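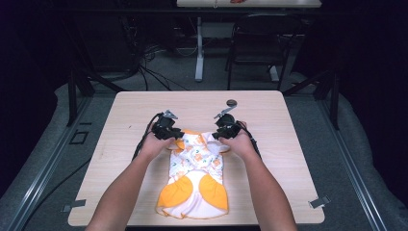

1/ OK it's August, camp is open, and I'm going to do the thing I do every year where I write way too much about the kicking game at Tokgate. Mute me now if you only came for quarterback talk. There's plenty of that elsewhere and most of it is wrong!

2/ Quick catch-up for new followers: I cover small-time football, the kind with metal bleachers and a PA guy who also sells the raffle tickets. Tokgate is my home team. Rolland is the team I can't stand. Tesis and Erov are also in the division and I have feelings about both.

3/ The big change at Tokgate this summer is Nadège Lecomte taking over special teams. She had the same job at Erov, and if you watched Erov last fall you know their coverage units were mean. Two gunners flying down, a safety who never bit on the fake, everyone in their lane. Beautiful stuff.

4/ Tokgate's coverage units were the opposite of that. I love those kids but my goodness. There was a return in the Tesis game where three guys ran into each other at midfield and the returner basically jogged the last part. I was sitting next to his mom. She was very polite about it.

5/ So what does a new coach fix first? I went out to an evening practice to see, and the first long chunk was nothing but punt protection. No returns, no field goals. Snap, step, punch, release, walk back, do it again. The receivers looked bored out of their minds.

6/ The protection last year was a straight man look, where each blocker has his guy and prays. What she's putting in has everybody kick-sliding back and taking whoever shows up in their zone. You give a little ground, but you don't get beat clean by somebody you never saw (hello, Rolland game).

7/ About that Rolland game. They put both of their rushers over our left wing, the wing blocked down on the inside guy, and the outside guy came through untouched. Blocked punt, scoop, score. I've watched that clip more than I've watched my own wedding video.

8/ With the slide protection, the wing sits back on his heels a beat and makes that outside rusher go the long way. Long way around is usually enough. A punter who gets it off on time only needs a beat.

9/ Which brings me to the punter! Fabrice Mallet, my favorite player on this roster and I'm not even pretending to be neutral. He grew up playing soccer, came out for football late, and still runs onto the field like he's subbing in for a winger.

10/ He finished last season with 899 punting yards. One short of 900! One yard! If that last one against Erov takes a friendlier bounce he's there. I asked him about it and he said he had no idea until his uncle texted him the box score, and then he couldn't sleep.

11/ His long was 51, and I was there for it, wind at his back, ball hit the turf on its nose and just kept going. He'll tell you that one was mostly weather. The ones I like better are the short ugly ones that die near the goal line and make the other team start in the shadow of its own posts.

12/ What he needs to work on is his get-off. He takes an extra little stutter before the first step, left over from soccer I think, and against a good rush that stutter is the whole ballgame. At practice Lecomte was standing right behind him calling "go" the instant the ball hit his hands.

13/ By the end of the session the stutter was gone on most of them. Then he got tired and it came back. He knew it too, you could see him shaking his head before the ball came down. It's camp. That's what camp is for.

14/ Several of you are asking about the long snapper. It's still a battle. The older kid throws a harder ball, the younger kid throws a straighter one. If it were me I'd take straight every time and let the laces land where they land, but I've been wrong about snappers before (see last year's thread, or please don't).

15/ A low snap messes with everything. Punter bends down, eyes come off the rush, timing's shot, and now the blockers who did their job perfectly look like they got beat. When you see a bad punt from the stands, rewind in your head and ask where the snap was.

16/ Somebody in the replies wants to know if Tokgate will go rugby-style with Fabrice rolling out. I think you'll see it a little! He can run, and with his background he's comfortable striking the ball on the move. It also freezes the edge guy, who has to respect the possibility that he just keeps it.

17/ The catch with rolling out is that your coverage has to know which way he's going and get there. If he rolls right and the left gunner is loafing, you've handed a decent returner half a field. Tesis has a decent returner. Tesis has a very good returner, now that I think about it, and I'm sad.
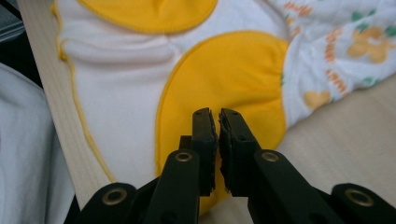

18/ Back after dinner. Let's do the opponents, in the order I worry about them, starting with Rolland, ugh.

19/ Rolland brings pressure on every punt. Every single one. They don't set up a return at all, they just send people and live with a fair catch. It's kind of admirable if you're not on the other end of it. The answer is to punish them once with a fake and make them think about it for the rest of the night.

20/ And do we have a fake? I'm not going to say what I saw at practice. I'm just going to say the upback has good hands for a linebacker and leave it right there.

21/ Next, Tesis. They're the reverse. They hold up the gunners at the line with double teams, drop everybody else, and set a wall down the sideline. You beat it with hang time. Kick it high, take the short distance, be happy about it, go sit down.

22/ My one fear with Fabrice in the Tesis game is ego. Kids with a big leg want to use the big leg. The box score loves a long line drive and so does a returner with a wall in front of him. High and short, buddy. High and short. I'll be yelling it from the fence.

23/ Then Erov, who lost their coach to us and are surely not thrilled. They know how Lecomte thinks, she knows all their signals, and I fully expect both sides to have changed everything just to be safe. That game's going to be so weird and I can't wait.

24/ Erov did keep nearly all of that coverage group, so on the flip side our return game is going to have a long night. I'd be fine with a fair catch on every punt. Boring? Sure. I've made my peace with boring. Catch the ball, hand it to the ref, let the offense figure it out.

25/ Oh, the return job! I forgot the return job. Right now it's a rotation and I don't have a strong read. One of them is the fastest kid on the team and lets the ball bounce. One of them catches everything and runs like he's carrying groceries. Guess which one I'd play.

26/ (It's groceries. It's always groceries. Hold on to the ball.)

27/ Field goals, for the person who's asked three times now: I don't know! They didn't kick any while I was there. The word around the fence is that Fabrice might double up and do both, which makes me nervous for his leg by October, but small rosters are small rosters.

28/ If he does handle both, then somebody else has to hold, because last year he was the holder too. Holding is a real skill. You have to catch it, spot it, spin it and get your finger out of the way while a large person falls toward you. The backup quarterback usually gets the job and usually acts insulted.

29/ Attendance note, since my aunt keeps score of this: the opener last year drew more than 900 and they ran out of hot dog buns before the half. If anyone from the concession stand follows me, please, more buns. Also the mustard pump sticks.

30/ Correction to post 7: a reader with a better memory than mine says it was our right wing on that blocked punt, looking from behind the punter. I went back and checked and she's right. I've been mad at the wrong kid for most of a year. Sorry, left wing. You did great.

31/ Somebody also asked what to watch for at the opener if you've never paid attention to punts before. Pick one wing and stare at his feet. If he slides back and stays square, the new stuff is taking. If he lunges, go ahead and cover your eyes.

32/ I'm planning to get back out to practice before the first scrimmage, and I'd like to catch a morning one this time, when legs are fresh and I can see the get-off properly. Will post the snapper news as soon as it's official. Go Tokgate, and somebody please buy Fabrice Mallet that missing yard.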